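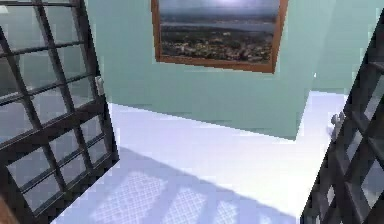 Fig. 7. Glass doors with dark glazing bars and a pale green wall between them.

7. Cleaning and adjusting glazed doors

This section covers hinged glass doors in the Tunard range, including those with bars that divide the glass into panes. Read 7.3 before you buy anything, as most of what is sold for these doors is a waste of money.

7.1 Cleaning the panes

1. Dust the bars with a dry brush, working from the top.
2. Mix warm water with a few drops of washing-up liquid. Lanine Glass Care is also approved. I have used both and can't see a difference.
3. Wipe each pane with a damp cloth, then dry it straight away. Pay attention to the corners.
4. Dry the bars last.

Caution: Do not spray cleaner straight on to the glass. It runs behind the seals and stays there.

Note: The Lanine label promises a finish that repels marks for 90 days. Fingerprints showed up in our test house by the next morning.

7.2 Correcting a door that drops

1. Open the door to its full width and support the free end with a wedge.
2. Check the hinge screws. If one turns without biting, stop and see 7.4.
3. Turn the adjusting screw on the top hinge a quarter turn clockwise.
4. Remove the wedge and close the door slowly. Repeat if it still catches.
5. Wait 24 hours and check again before touching the lower hinge.

Caution: A large glazed door can weigh 75 kg. Have a second person hold it whenever a hinge is loose.

7.3 Add-ons

Giraldo sells a clip-on draught strip said to suit "any glazed door". It did not suit two of our three frame sizes. Measure the gap first, and if a sheet of paper grips when the door is shut, leave things alone.

The Irkard soft closer is rated for 2,000 cycles. A busy kitchen door will get through that in a few months, so treat it as a part you will replace.

7.4 When to call a fitter

Call one for cracked glass, mist between panes or a stripped hinge screw. Ask for the price of the repair and of a new door in writing. Be wary of anyone who quotes only for the new door.

Section revised by Yesenia Ospina, December. Part numbers are in section 9.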